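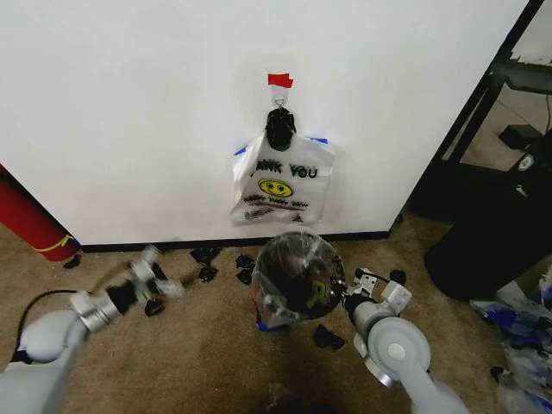
I bought my first pair of proper tap shoes in March, at the age of 36, from a little dancewear shop in Otwood, and I have been a bore about them ever since. They're black leather oxfords, made by a firm called Cruzado, and they cost me just over $200. They came home with me in a plastic shopping bag, one of those white THANK YOU ones with the yellow smiley face on the front, and I grinned right back at it all the way to the car!

Up to then I'd danced in a hand-me-down pair with glued-on taps. They were fine for shuffles. But the heel plates rattled, and my teacher at the Wandgate studio could hear me coming from the parking lot.

The fitting took most of an hour. You want a tap shoe snug (more snug than you'd think) but with enough room to spread your toes, and you have to try both feet, standing up, in the socks you really dance in. I tried a pair by Grusten first – lovely soft leather, but my heel slid every time I went up on my toes. The Cruzados pinched a bit across the top and gave way after a couple of weeks.

Then there are the screws. Mine came set tight, for a clean, crisp sound, and I loosened them a quarter turn because I like a little jingle. Check them before class, though. I lost one under the piano in my second week and had to borrow a spare.

Would I spend $300 on the next pair? Ask me after the spring recital. I've already picked out a red suede pair with a stacked heel, and they're still sitting in my online cart.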